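Stastau Coast Watch
Progress report to the Lozano Fund, period ending August

Summary
The Republic of Stastau received the second part of its grant in this period. Spending went mainly to the patrol boat, the signal station at Tamo and the new citizen reserve. Total spent to date is 1,793 Stastau crowns, leaving 969 in the account.

Patrols
The Coast Watch made seven patrols of Lake Cellico. Two were shortened by wind. The boat needs a new rudder pin before the fall, and the Ministry of Waters has asked for a price from the yard in Tamo. The treaty with the neighboring micronation on use of the north landing was renewed with no changes.

Stores
Flares, whistles and spare line are now listed in one register, kept at the Ministry. The old register had two entries for the same anchor and has been closed. Life vests are still short in the small sizes.
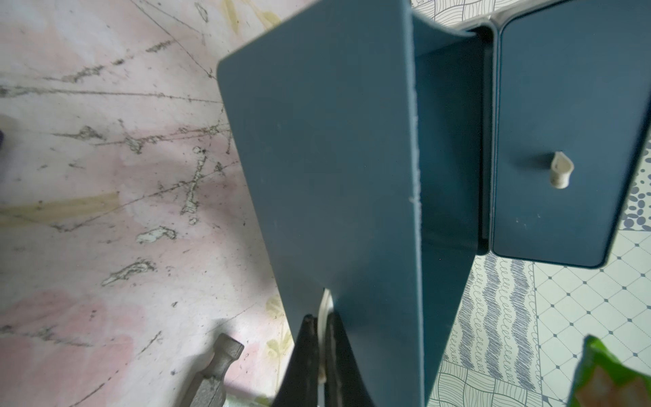

Signal station
The mast at Tamo is up and painted. The flag halyard jams when wet and will be replaced. Night signals have not been tested.

Reserve
Four citizens finished the basic course. The handbook still uses the old rank names, and a corrected edition is being typed.

Next period
Fit the rudder pin, order vests, test night signals. We request release of the third part on the usual terms.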